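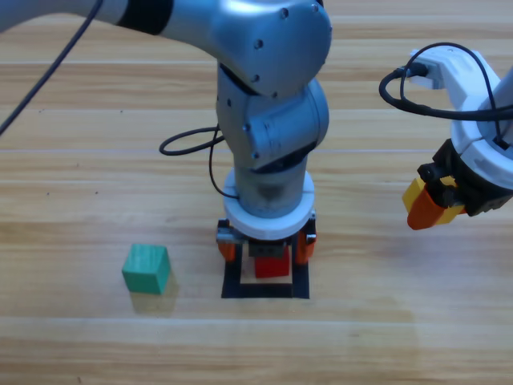

Section 3: Setting Up and Caring for the Hurkberg Table
By Afia Issahaku | Updated March
Share 14 | Comments 2

This section starts where Section 2 ended, with the legs bolted on and the table still upside down on its blanket. If the legs are not on yet, go back and finish that part first. The instructions apply to the oiled wood top. For the painted top, skip "First oiling" and follow the sheet that came in the box.

Turning the table over

1. Check that all the leg bolts are snug. Do not fully tighten them yet.
2. Clear a space where the table can be turned without hitting a wall or a light fixture.
3. With one person at each end, lift the table by the side rails and turn it onto its long edge. Do not let the weight rest on two legs.
4. Lift again and set it down on all four feet.

CAUTION: Do not drag the table. The feet thread into the legs, and a sideways pull can bend the thread.

Choosing a place

Keep the top away from radiators, floor vents, and stoves. Wood gives up moisture on the heated side first, and a top that is dry on one side will cup. Strong sun fades the oil finish unevenly, so if the table must stand at a window, turn it end for end every few months.

Leave the table in the room overnight before you do the final leveling. A board that has come in from a cold truck needs time to settle.

Leveling

1. Place a level across the middle of the top, running the short way.
2. Find the lower side. Turn the feet on that side counterclockwise to raise them.
3. Turn the level to run the long way and repeat.
4. Press down on each corner in turn. If the table rocks, lower the foot that lifts until it touches the floor.
5. Tighten the leg bolts fully with the supplied key. Go from corner to corner diagonally, then check the level once more.

NOTE: The feet have 14 mm of travel. If that isn't enough for your floor, order the extension feet, part 3396. Do not stack washers or folded card under a foot.
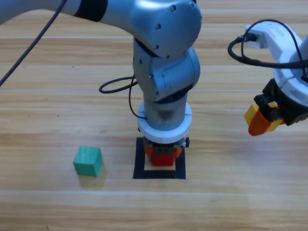

First oiling

The top leaves the shop with one thin coat of oil. Add another before regular use. You will need Jatlow table oil or another hardwax oil made for tabletops, two lint-free cloths, a fine sanding pad, and gloves.

1. Wipe the top with a barely damp cloth and let it dry.
2. Rub lightly along the grain with the sanding pad. Use your own weight and nothing more.
3. Remove the dust with a dry cloth. Pay attention to the seams.
4. Put a small amount of oil on a cloth and spread it along the grain, working from one end to the other.
5. Wait 14 minutes, then wipe off everything that has not soaked in. The surface should not feel sticky.
6. Keep the top clear until the next day. Avoid water on it for a week.

WARNING: Cloths soaked in oil can heat up and catch fire without a flame. Lay them flat outdoors to dry, or soak them in water and seal them in a metal can before throwing them out.

Daily use

Wipe spills as soon as you see them. Use a cloth wrung out in plain water and dry the spot afterward. Mild dish soap is fine for grease. Do not use bleach, ammonia, or scouring powder, and do not leave a wet cloth lying on the top.

Tape can stay on the oiled surface for short periods. Left for months, it may take some finish with it when it comes off, and the wood under it will not darken at the same pace as the rest. 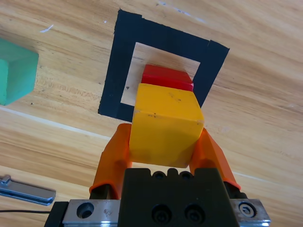
To remove it, pull slowly and keep the loose end low, almost flat against the wood. Glue left behind comes off with a little table oil on a cloth. Rub, wait a minute, and wipe clean. A pale patch usually evens out with daylight. If it is still there after a season, oil the whole top again, because a fresh coat on one spot will show.

Small dents can often be raised. Lay a damp cloth over the dent and touch it with a warm iron for a few seconds at a time, checking between each pass. Let the spot dry, sand it lightly, and oil it. Deep cuts through the grain will not lift this way and need filler.

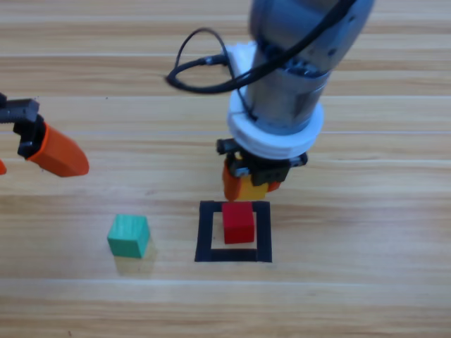
For filler, use the stick in the accessory bag. Warm it in your hand, press it into the cut, and level it with a plastic card held across the grain. Metal scrapers leave marks that show up once oil goes on.

Check the leg bolts twice a year, at the change of heating season. Wood moves, and a bolt that was tight in summer may turn easily in winter. Re-oil when drops of water stop beading on the surface.

Spare parts

Feet, bolts, and keys: ask for Thiện Tạ at the parts desk, extension 138. Have the number from the label under the top ready.

Contact | © Hurkberg Tables | Back to top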